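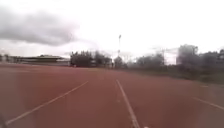 Good evening, and thank you all for coming out on a July night when you could be home with your feet up. Settle in, because I do tend to wander a little (I promise I always find my way back).

I want to talk tonight about starting to run again in middle age, after a long time of not running at all. When I moved to Varport I hadn't jogged further than the mailbox in years, and I signed up for the Costigan beginners' group mostly for the company. Eight weeks, two sessions a week, and the first one very nearly finished me off!

PAUSE -- let people laugh, ask who has tried a beginners' plan.

Now, the mistake I made, and I made it with great enthusiasm, was going too fast. You feel fine for one minute, so you fly, and then you're bent over wishing you'd stayed in bed. Go slowly enough to chat. If you can't get a sentence out, walk for a bit and start again.
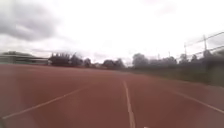

White lane lines on the red track, with trees and buildings far off.

Next, rest days. I was terrible at these. I'd skip them, get sore shins, and then sulk for a week. Sleep matters too, and so does eating a proper breakfast -- toast, eggs, whatever you like, as long as it isn't just coffee.

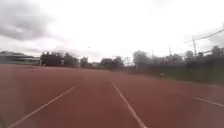
One member of the group told me she'd never managed the rest days either, until she wrote them on the kitchen calendar like dentist appointments, and after that she felt guilty if she missed one. I've borrowed that idea and I'm passing it along to you.

Shoes: keep this short, people always ask. Comfortable, with room at the toes, tried on in the afternoon.
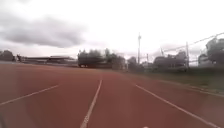

Looking along the lanes.

Last part, then questions. Sign-up sheets are on the table by the door, and the next group starts in September at 8 in the morning. Bring water and a friend if you have one handy.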